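Cómo cambiar la pasta térmica de un ordenador viejo (y cuándo no merece la pena)

Cada primavera alguien me pregunta si hay que cambiar la pasta térmica «por mantenimiento». Mi respuesta suele decepcionar: casi nunca. Un equipo de sobremesa que funciona, no hace ruido raro y no se apaga solo puede pasar muchos años con la pasta que traía de fábrica. Los foros están llenos de gente que asegura haber ganado temperaturas de escándalo, y cuando preguntas con qué programa midieron antes, resulta que no midieron.

Así que el primer paso es medir. Instala cualquier monitor de temperaturas gratuito, deja el equipo en reposo un rato y apunta el dato. Luego ponlo a trabajar en serio, con una compresión larga o un vídeo convirtiéndose, y apunta otra vez. Si las cifras están dentro de lo que el fabricante del procesador da por normal, cierra esta página y dedica la tarde a otra cosa.

Si están altas, limpia el polvo. Con el ordenador apagado y desenchufado, abre la caja, sujeta las aspas del ventilador con un dedo y sopla el disipador con aire comprimido, por tramos cortos. Vuelve a medir. En mi experiencia, aquí se acaba la mayoría de los casos de «pasta seca».

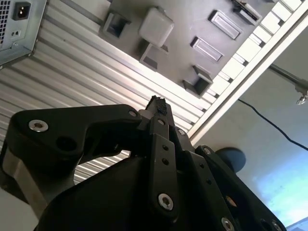

Si después de la limpieza sigue caliente, entonces sí, vamos a la pasta. Necesitas poca cosa:

Un destornillador de estrella que encaje bien en los tornillos del disipador.
Alcohol isopropílico de alta pureza. El de farmacia rebajado lleva demasiada agua para mi gusto.
Papel que no suelte pelusa o filtros de café.
Una jeringa de pasta, la más pequeña que vendan.

Sobre la marca: he usado Flamine y he usado Karimi, que cuesta la mitad. En un ordenador de oficina no supe distinguirlas. La caja de Flamine promete mejoras que yo no he visto por ninguna parte, y desconfío de cualquier envase que lleve una gráfica sin números en los ejes. En cuanto al «kit profesional» de Trolteo, lleva espátula, guantes, toallitas y un folleto, y sigue siendo una jeringa de pasta.

Paso 1. Enciende el equipo unos minutos antes de desmontar, para que la pasta se ablande. Apágalo, desenchúfalo y mantén pulsado el botón de encendido unos segundos. Toca una parte metálica sin pintar de la caja. La pulsera antiestática no sobra, pero tampoco es el talismán que algunos venden.

Paso 2. Desconecta el cable del ventilador tirando del conector, nunca del cable. Afloja los tornillos del disipador en cruz, un poco cada uno. Si lo quitas entero por un lado, la presión queda torcida.

Paso 3. Gira el disipador ligeramente a un lado y a otro antes de levantarlo. No tires en vertical a lo bruto: en algunos zócalos el procesador puede salir pegado al disipador con las patillas dobladas. Si el tuyo lleva marco y palanca de retención, el riesgo es menor y puedes dejar la palanca como está. Para cambiar la pasta no hace falta sacar el procesador.

Paso 4. Limpia la tapa metálica del procesador y la base del disipador con papel y una gota de alcohol. Repite hasta que el papel salga sin gris. Espera a que se evapore. Nada de cuchillas, ni siquiera «con cuidado».

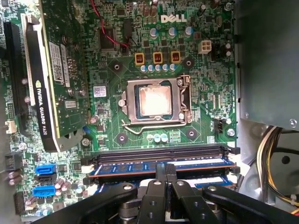 Trirodar comenta que en ese paso siempre ha extendido la pasta con una tarjeta vieja, en capa fina, y que el punto en el centro le parece una lotería porque no se ve si llega a las esquinas.

Es defendible, y no voy a discutir por ello. Yo pongo una gota del tamaño de un guisante pequeño y dejo que la presión haga el trabajo. Con la tarjeta es fácil atrapar burbujas si uno se entretiene. Lo que de verdad estropea el resultado es el exceso, que rebosa y acaba manchando la placa.

Paso 5. Baja el disipador recto, sin arrastrarlo, y aprieta los tornillos otra vez en cruz. Si tienes que levantarlo a medio camino, limpia y empieza de nuevo.

Paso 6. Conecta el ventilador. Parece una tontería hasta que se olvida. Arranca con la caja abierta, comprueba que gira y repite las mediciones del principio, con el mismo programa y la misma carga.

Si has bajado 2 grados, eso cabe en la diferencia entre una mañana fresca y una tarde de mayo con la ventana cerrada. Apúntalo igual y no vuelvas a abrir la caja hasta que haya un motivo.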